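hilo rápido sobre el planificador de cajones, que me lo pedisteis varios y tengo 4 minutos entre builds 🧵
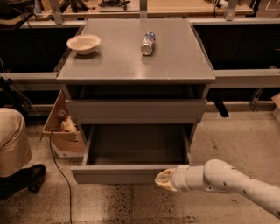
**1/** Lo que más guerra da no es agarrar. Es decidir el *orden*. Si el planner no sabe en qué estado está cada cajón, todo lo de después es basura

**2/** Antes: estado binario, abierto / cerrado. Un desastre. Un cajón con una rendija de nada contaba como "cerrado" y el árbol de tareas se quedaba tan ancho

**3/** Ahora Tunden (nuestro módulo de percepción) saca una apertura continua por cajón, de 0 a 1, más una confianza. El planner decide con eso. Menos ifs, más dormir

**4/** Umbral actual para dar por cerrado: 11 mm. Sí, a mano. Sí, lo sé. Está en el yaml, podéis reíros

**5/** Objetos encima del mueble: una lata tumbada es un dolor. La pose sale bien pero el eje se da la vuelta 180º de un frame al siguiente y el plan de agarre se vuelve loco. Solución cutre: histéresis. Si el eje nuevo es el viejo invertido, me quedo con el viejo

**6/** Los cuencos mejor de lo que esperaba. Claros sobre gris, borde fino, profundidad con agujeros dentro, pero la segmentacion aguanta

**7/** Control: impedancia baja en la dirección del cajón, rígido en lo demás. Con posición pura al mínimo error en la normal del frente ya estás forzando la guía

**8/** Latencia percepción → plan: 265 ms. Antes de tocar la cola de mensajes era bastante peor. Culpa mía, estaba serializando la nube entera cada vez 🤦

**9/** Tooling: el visor de Likholm para los logs, con un plugin propio que pinta la apertura de los cajones en la línea de tiempo. Feo pero me ha ahorrado semanas

**10/** Alguien preguntaba por Plenska. Lo probamos en marzo como planner de tareas. Muy bonito, replanificar en caliente era un infierno. Igual ha mejorado, no lo he vuelto a mirar

**11/** Pendiente: cerrar el cajón de abajo con el de arriba a medio abrir. El chequeo de colisiones se pone paranoico con el codo y descarta trayectorias buenas. Tengo 34 casos guardados para reproducirlo

**12/** el código saldrá en el repo de Wongsuwan cuando quite las rutas absolutas de mi portátil. no preguntéis cuando

ha petado el build, os leo luego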